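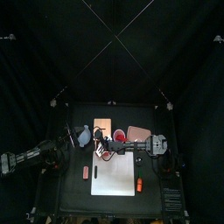

Morena Bellini wants to know when she can stop putting the cutting boards away. She has asked it three years in a row, she told us, and each time she has been told two years. Her letter came after our June piece on home robots, and plenty of other readers wrote in with some form of the same complaint. The machines dance in videos. Why can't they clear a counter?

We put the question to people at three outfits working on kitchen chores: Gemley, Skidell and a small lab called Plinden. None of them would give a date for a robot you could buy.

What they would talk about is the work itself. A pair of arms fixed to a table can now do a fair amount in a kitchen setting. They can pick up a bowl, move a board, or take a toy carrot off one spot and put it down on another. Two arms do better than one, as they do for people, and large flat things are the reason most often given. A cutting board lying flat gives a gripper very little to hold. A slot near one side helps if the fingers can get into it. Shiny surfaces cause trouble too, since glare can hide where the edge is.

Plinden keeps a log of every attempt its arms make. Over the spring it recorded 1,381 tries at clearing a table of mixed items. The lab's engineers said the first 400 were mostly failures and the last 200 were mostly not, which they were pleased with. Then they changed the table. New boards, a deeper bowl, different lights. The results dropped by more than half and took weeks to come back.

Skidell has gone another way and picked one job, unloading a dish rack. Its system is slow. A person watching it has time to finish the whole rack by hand, and the staff admit they sometimes do. The company thinks hotels and cafeterias will pay for it first, where the plates all match and the rack is always in the same place.

Shop floors are further along for the same reason. Gemley already has arms sorting parts at a plant in Lyons, and the parts arrive in the same tray, facing the same way, all shift long. A home kitchen has whatever the family bought, left wherever they left it.

Speed, cost and safety are still open. The arms at all three places are bolted down. Putting them on wheels in a room with a dog and a toddler is a separate problem, and only Skidell says it has started on that.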